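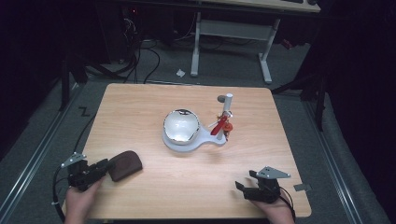 September, 4:20 pm, bench 2

Well, the right-hand gripper did it again, and this time I was paying enough attention to write it down properly. We had got to take 12 of the Lestness set, tidying the small things on the table, when tracking on the right side froze while the jaws carried on answering my fingers as if all was well. The left one never dropped a sample, bless it.

Sarla pulled the log for me (thank you, Sarla!) and found 9 gaps across the session, every one on the right and every one while I was turning my wrist outward. That made me suspicious of the cable, so I sat with the gripper in my lap and wiggled the thing at the connector until the signal went, came back, and went again. Umesh still favors a marker hidden by my sleeve, and I promised him a fair trial, so tomorrow I'll do the same turns with my sleeves rolled up before we swap anything.

What bothers me more is that the recorder kept saving. It filled each gap with the last good position and raised no warning at all, so takes from earlier in the week may have the same trouble. Naveen, could you please hold back the Bakos upload until I've been through them?

Right gripper is tagged and on the repair shelf. Spare cable is in drawer 51, under the tape.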